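Match officiating talk, Drasville – speaker notes

Slide 1. Start with the clip, no sound. Let it run to the end, then ask who in the room has seen the other 50 minutes of that match. Probably no hands.

Slide 2. The numbers. The Jestevport league says reports of abuse against referees went from 1,183 to 1,218 in a season. The press release called it a surge. I don't buy it – same season they put the report form on phones. Ask what was counted before.

Slide 3. 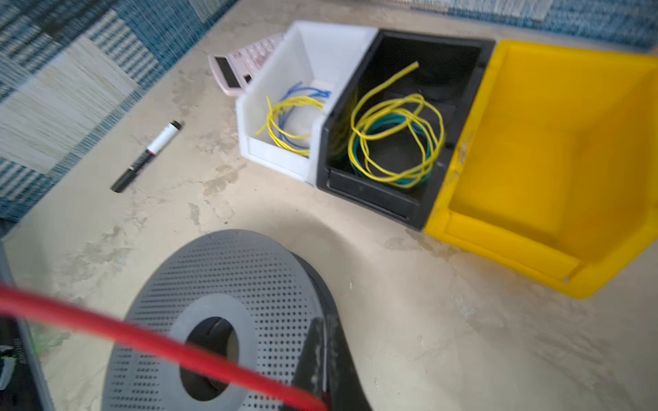
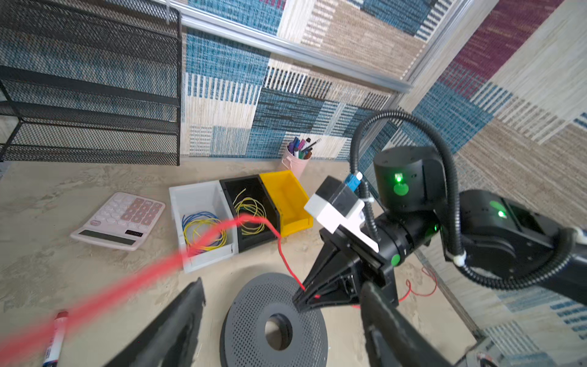 Go slowly on who handles a complaint when the accused player is a police officer. In Drasville it went to his own station first, and the league waited for them. Sorting matters more than people think: the bins stand side by side in the first picture, and the one on the left has blue wire and yellow wire in it together. Same with our files. Assault and bad language land in one folder, and then someone quotes the total.

Slide 4. Pimentel's body camera trial. Almost 200 matches, they say. Ask how many had a camera switched on at kickoff. I've asked twice and got a brochure.

Slide 5. Zovgate ban list. Who can see it? Can a banned player sign for a club across the river? (Yes, last November.)

Leave ten minutes for questions. If the league's man stands up, let him talk.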